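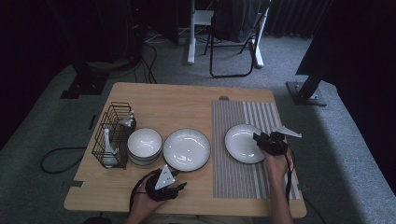
Wanted: a stats crew that likes basketball more than sleep

By Matěj Šťastný
May

Print this page | E-mail this to a friend

I run the stats desk for the Pravton Herons, and I need help. Eight people's worth of help, to be exact, before summer league tips off. If you've ever sat in the upper deck muttering "that was a deflection, not a steal" at somebody who didn't care, keep reading. You may be my kind of person.

A little background first. The Herons are a semi-pro team in a small league with long bus rides, and last season we finally started charting our own games by hand. Every touch, every screen, every time our center forgot to box out (he knows, we've talked). By the end of the year we had 3832 logged possessions, and I personally typed in far too many of them at my kitchen table with a heating pad on my neck. The coaches loved it. They used it to rebuild our whole pick-and-roll coverage, and now they want twice as much, faster, with video clips attached. I said sure, no problem, and then went home and wrote this ad.

So what would you be doing? On game nights you sit at the scorer's end with a laptop and a partner. One of you calls the play out loud and the other one types. You switch at halftime – your voice will thank you. We log in a program called Cidora, and no, you don't need to know it already. It takes an evening to learn and maybe three games before you stop cursing at it. The morning after, somebody on the crew goes back through the film and fixes what we got wrong live, and we always get something wrong live. Last year we had a guard credited with a rebound while he was in the locker room getting his ankle taped.

There are 20 home dates. I'm not asking anyone to work all of them! I'd like each person to take at least half, plus a turn or two at the film work. We meet at 5:30 p.m. for a 7 p.m. tip, and we're usually packed up by 10, unless it goes to overtime, in which case I'll be in a wonderful mood and you'll be hungry.

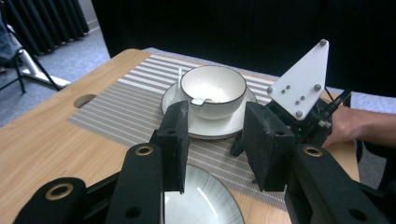 Now, money. It's $539 for the summer if you do your half of the schedule, paid in two checks, one at the midpoint and one at the end. I know that won't change your life. You also get a parking pass, two seats for any home game you're not working, and a team pullover that runs one size small, so tell me a size up. If you take extra games we'll pay extra for them, and we can work out how much when we talk.

Who am I looking for? You should know the game well enough to tell a hedge from a switch without stopping to think. You should type decently. You have to be 18 or older and able to get yourself to the Torres Fieldhouse and back, since the last bus leaves before the fourth quarter does. Former players are great, but so are former managers, rec league refs and people who just watch a ridiculous amount of ball. Two of my best charters last year had never played past middle school.

One thing I'm picky about: no cheering at the table. I've bitten through a pen cap over this rule, and I still have to follow it like everybody else. And anything you hear from the bench stays at the bench.

To apply, send me a few lines about yourself and then chart something for me. Pick any one quarter of any basketball game you can find, at any level, and write down what happened on each possession in whatever way makes sense to you. A spreadsheet is fine, and so is a photo of a legal pad. I read all of them, and I'll write back to everybody, though it could take me a week or so.

Drop it at the fieldhouse front desk with my name on it, or use the contact form on the Herons site and choose "Stats Desk" from the menu. Our first practice session is a scrimmage at the end of the month, and I'd love to have the whole crew there for it.

Recent items
Herons re-sign backup point guard for summer
Nustness stays on as jersey sponsor
Youth clinic sign-ups open at Torres Fieldhouse
Season ticket pickup: what to bring

Print this page | E-mail this to a friend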